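主题：Re: 零件库盘点与旧件编号的处理

各位好，

Pádraig Hegarty 昨天在列表里写道：

> 旧编号表还有多少地方在用？我这边查到 Uren 的领料单上仍是老格式，Zalewska 那边已经换了新的。如果两套编号继续并存，七月那次重复订货的事还会再来一遍。另外，小件盒的标签是统一打印，还是各组自己写？希望年前能定下来。

先答第一个问题。旧编号表目前还有两处在用，一处是 Uren 的领料单，一处是 Plorby 的维修记录。维修记录里一共有 612 条旧编号，其中 120 条在新表里找不到对应项，多半是停产的型号，也有一些是当年录入时写错了位数。停产的我建议保留原号，前面加字母 X，不再分配新号。写错的由我逐条核对，改完把对照表发到列表。

七月重复订货的原因我翻了当时的邮件。同一种端子在两张表里名称不同，一张写“接线端子”，一张写“端子排”，采购按两种东西下了单。所以光换编号不够，品名也得统一。品名以新表为准，括号里的俗称可以留着，方便搜索，但不要写进订单。

标签的问题，我的意见是统一打印。手写的标签过一段时间就看不清，而且每个人的缩写都不一样。打印机放在 Neria 的办公桌旁边，模板在共享目录里，文件名没有改。纸用窄的那种，宽的贴不进小件盒的槽。

盘点的做法写在下面，有不同意见请直接回复本邮件。

1. 先清台面。把工作台上的散件归到托盘里，不确定属于哪个盒子的先不要放回去。
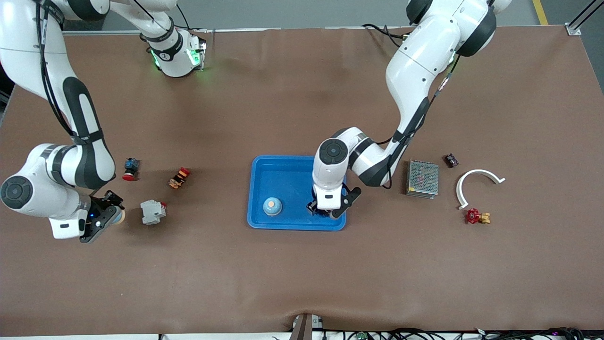
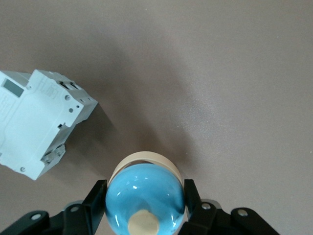 2. 按盒核对。一人读编号，一人在表上打勾。数量对不上的，在备注栏写实际数，原来的数字不要涂掉。

3. 电气类单独登记。断路器、接触器和继电器除了编号，还要抄额定电流和线圈电压。外壳有裂纹的放进待检盒，不计入库存。

4. 交表。纸质表交给 Neria，电子版放到共享目录的“盘点”文件夹，文件名写组名即可，不用加版本号。

还有两件小事。

螺丝类这次不逐个数，按盒登记有无，快用完的在备注里写“补”。上次有人花了一下午数垫圈，这个真的没有必要。

借出去的件请在盘点前还回来，暂时还不了的，在借用本上补一行，写清楚借用人和用途。Zalewska 组借走的那套压线钳也包括在内，请顺便看一下钳口有没有磨损，需要换的话我一并报上去。

关于 Pádraig 提到的年前定下来，我这边没有问题。对照表的初稿我已经整理了前半部分，剩下的主要是维修记录里那些写错位数的。手上还有旧领料单存根的组，麻烦扫描一份给我，核对时用得上。原件自己留着。

Uren 的领料单换格式，需要他们自己改模板，我不能代改。旧格式的空白单先不要再印了，已经印好的可以用完，填的时候写新编号就行。

2023年12月19日

零件库编号整理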